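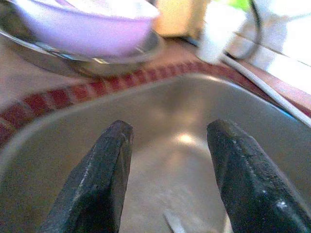
Cámara de muñeca, pinza abierta sobre el fregadero. Fotograma de la tarea de recoger y dejar el bol.

Foro > Percepción y control > Manipulación

Tema: Exposición automática y reflejos en acero inoxidable, la política se va al brillo

grieta_lateral
Buenas. Llevo desde agosto con una política entrenada por imitación y tengo un fallo que no consigo quitar. La tarea es coger un bol de la encimera y dejarlo dentro del fregadero. Observación: imagen de muñeca más posiciones articulares. Salida: trozos de 18 acciones, de los que ejecuto la mitad antes de volver a inferir.

El conjunto tiene 1041 episodios teleoperados, casi todos grabados con luz de tarde. El fotograma de arriba es del tipo que me da problemas: zona quemada en la esquina superior derecha, reflejo blanquecino en mitad de la cubeta y las puntas de los dedos orientadas hacia él. El bol lila queda arriba a la izquierda, muy desenfocado. En arranques así la política baja hacia el reflejo, cierra en vacío y luego se queda oscilando.

Uso Grirnoretti 4 para la inferencia y el controlador de impedancia que viene con él, sin tocar ganancias. ¿Alguien ha resuelto esto sin volver a grabar?

pasobajo
¿Exposición automática o fija? Si es automática, lo primero es fijarla. Con el acero ocupando media imagen y una zona quemada en la esquina, el medidor va a ir de un lado a otro según se mueva la muñeca, y la red ve un brillo distinto para la misma pose.

grieta_lateral
Automática, tanto al grabar como al ejecutar. Si la fijo ahora, ¿no dejo la ejecución fuera de la distribución de los datos?

pasobajo
En parte sí. Puedes compensarlo con aumentos de brillo y gamma al entrenar. A mí me funcionó con un rango bastante amplio, bastante más de lo que viene por defecto.

nodo_tf
No estoy de acuerdo con que sea la exposición. Si el bol está en el borde superior de la imagen y encima borroso, la red tiene muy poca información del objetivo. El reflejo es lo más contrastado que hay entre los dedos y es normal que se agarre a eso. Por mucho que fijes la exposición el reflejo va a seguir ahí, es una superficie especular. Lo que falta es una segunda cámara externa.

pasobajo
El reflejo sigue, pero deja de cambiar de intensidad por culpa del medidor. No es lo mismo un brillo estable que uno que parpadea.

nodo_tf
Ya, pero aunque sea estable depende del punto de vista. Se desplaza por el metal cuando se desplaza la cámara. Para la red es una mancha clara que acompaña a la pinza, y eso se parece bastante a lo que hace un objeto centrado justo antes de cerrar.

cuaternion_viejo
Antes de comprar cámaras: ¿has mirado los datos? Me pasó algo parecido con una tarea de clasificado en Tunstall. En el volcado había un montón de episodios en los que el operador empezaba con la pinza sobre el destino y no sobre el origen, y el recorte de tiempos muertos se comía justo el tramo de desplazamiento. La política aprendía que desde ahí se bajaba y punto. Mira la primera acción de cada episodio y agrupa por signo de la velocidad vertical.

grieta_lateral
Tengo recorte de tiempos muertos, sí, por umbral de velocidad articular. Lo reviso esta noche.

El soporte para cámara externa no lo descarto, pero ahora mismo no tengo dónde sujetarlo y además tendría que regrabar todo, que es lo que intento evitar.

mq_rivera
Aporto otra cosa. En el fotograma se ve un cable blanco que cae por el canto de la encimera y pasa por el borde del fregadero, justo encima de la punta del dedo derecho en la imagen, y detrás uno oscuro formando un bucle. ¿El planificador tiene eso como obstáculo o la política va en crudo? Porque si oscila cerca de ahí yo tendría más prisa por poner un volumen prohibido que por arreglar la percepción.

grieta_lateral
Va en crudo. Solo hay límites articulares y un tope de fuerza. Tienes razón con el cable, lo aparto para las pruebas.

nodo_tf
Si lo apartas y en los datos está, cambias otra variable. Yo lo dejaría fijo y pondría la caja de exclusión.

mq_rivera
Prefiero una variable más que un cable enganchado. Y si la política se rompe por quitar un cable, conviene saberlo.

nodo_tf
Conviene saberlo, pero en otra tanda. Si cambia todo a la vez luego no sabe qué ha arreglado el fallo.

grieta_lateral
Actualizo. cuaternion_viejo había dado con una parte. De los 1041 episodios, 56 tienen el inicio recortado de forma que el primer fotograma ya es con la pinza bajando hacia la cubeta. En el vídeo original sin recortar llevan el bol cogido, pero al convertir al formato de entrenamiento se me desplazaba la señal de la pinza un trozo entero, así que en los datos constaba como abierta. O sea: pinza abierta sobre el fregadero, acción de bajar. Justo lo que hacía.

El fallo estaba en mi script de conversión. Alineaba la pinza por índice y no por marca de tiempo, y la pinza publica a otra frecuencia.

cuaternion_viejo
Clásico. Aprovecha y pasa la misma comprobación a las imágenes. Si el retardo de la cámara no es constante tampoco te vale restar un valor fijo.

grieta_lateral
Hecho, ahora va todo por marca de tiempo con el vecino más cercano y descarto lo que se pase de tolerancia. Reentrenado con eso y nada más, misma exposición automática. Ya no cierra en vacío al arrancar, pero con la luz fuerte de la ventana todavía duda y a veces tarda hasta 18 segundos en salir hacia el bol.

pasobajo
Pues eso que queda es exposición.

nodo_tf
O falta de vista externa. Con el bol saliéndose de la imagen no me extraña que dude.

pasobajo
Que pruebe con la fija y los aumentos, que es gratis, y si no mejora te doy la razón.

tromlow_user
Pregunta de novato: uso Tromlow para convertir los registros y creo que también alinea por índice. ¿Hay alguna opción para cambiarlo o hay que tocar el código?

cuaternion_viejo
No lo uso, pero es fácil de comprobar. Dibuja la apertura de la pinza y la altura de la muñeca en la misma gráfica para un episodio cualquiera. Si la pinza se cierra cuando la muñeca ya está subiendo, tienes el mismo problema.

tromlow_user
Se cierra subiendo. Gracias, abro otro hilo con mi configuración.

grieta_lateral
Lanzo esta noche el entrenamiento con aumentos de brillo y gamma, y exposición fija en ejecución. El cable se queda donde está, con caja de exclusión. Subo las curvas cuando termine.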